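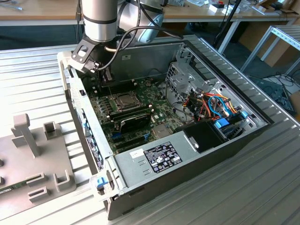
Ostumen Desktop Tower, Bench Unit

Dark gray metal tower supplied with the side panel off, for board-level practice. Fitted parts: green motherboard, memory modules, one black expansion card with heatsink, perforated metal drive cage. Internal power wiring is left in place. Order no. 227.
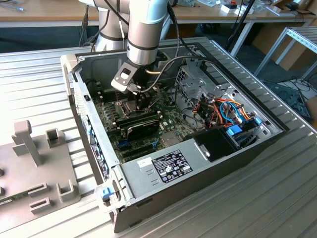 Page last changed: 2 December 2020

Place the tower on its side on a slotted aluminum table. The Kelletti parts tray (gray plastic, order no. 400) goes next to the case. Disconnect line power 30 seconds before handling any board.

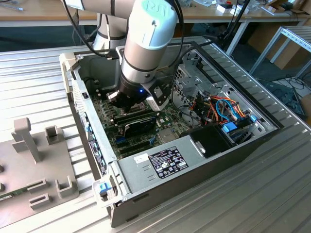

Keep loose wiring clear of the expansion slots when seating cards. Units ship in lots of 6. Parts questions: Jonas Wieser, Reisinger.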